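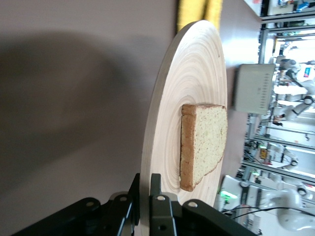 Bread on a round wooden board.

Looking after records in a small flat

By Urmila Khurana
644 shares | 6 comments

I live in two rooms and a kitchen, and my records live there with me. Most of the advice I have read is written for people who own a listening room. I do not own such a room, so these are my own habits, collected over the years and corrected by friends who know more than I do.

Dust before playing

Dry brushing is the job I do most. I use a carbon fibre brush and hold it very lightly on the record while the platter turns. Two turns are enough. Then I move the brush slowly to the outer edge and lift it away. If you press, the dust goes deeper into the groove, and you will hear it on the quiet songs. Clean the brush afterwards on its own handle, never with your fingers. The skin always leaves a little grease.

Washing

A record from a market stall should be washed before its first playing. I put a clean towel on the table and cover the paper label with a plastic lid of the right size. The water must be distilled, as tap water in our town leaves white marks. I add one drop of washing-up liquid to half a litre, not more. Wipe along the grooves in a circle, never across them. After this I wipe again with only distilled water, and the record stands in a dish rack (a plastic one, without sharp edges) for 40 minutes.

Old shellac records are another matter. Alcohol damages them, so please read the bottle if you buy a ready-made cleaner. My first bottle said nothing at all about shellac and I gave it away.

Sleeves

The paper inner sleeve which comes with an old record is often full of small paper dust. Throw it away if it is plain, but if it has the words of the songs on it, keep it flat behind the record and put the disc in a new lined sleeve. I bought mine in packs from a shop in Plasness. They are thin and they make static in winter, but they do the job.

Where to keep them
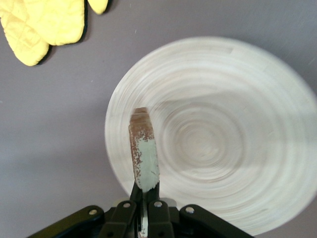

Records must stand upright and they must stay away from heat. For a long time I had mine on a shelf beside the cooker, as it was the only shelf deep enough, and by May two of them had a wave which you could see from the door. Now I have a simple rule: if an oven mitt has its place there, a record has no place there. A quilted one like the yellow one in the photo is a good warning sign, and it is also easy to see. A wooden bowl can live happily near the oven, but vinyl cannot. The same goes for the top of a radiator, the windowsill and the back seat of a car.

Do not pack the shelf too full. You should be able to pull out one record without its neighbours coming along. On the other hand, if they lean, they bend. My friend Sabina Kubíček puts a divider after each 5 or 6 albums on her half-empty shelf and this keeps everything straight. She cut the dividers from a cardboard box and wrote the letters on them with a marker.

The flat record that is not flat

I tried once to repair a warped record between two sheets of glass with heavy books on top. It took many weeks and it became better, but not good. Some people use the oven for this. I would not do it, and certainly not with a record you love.

The needle

Look at the needle once a week with a torch. If there is a little grey ball of fluff on it, brush it from the back to the front, in the same direction as the record travels. Never from side to side. A worn needle can spoil a good record, so write down the month when you changed it. I write it on a piece of tape under the lid of the player.

Small things

- Wash your hands before you start, and dry them fully.
- Hold the disc by its edge and the label only.
- Close the lid when the player is resting - but some players sound better with it open during playing, so try both.
- Price stickers come off more easily after a little warm air from a hair dryer. Take the record out of the cover first!

We use cookies to remember your settings. By continuing to read you accept our cookie policy.

Get our household tips by e-mail once a month. Sign up with your e-mail address.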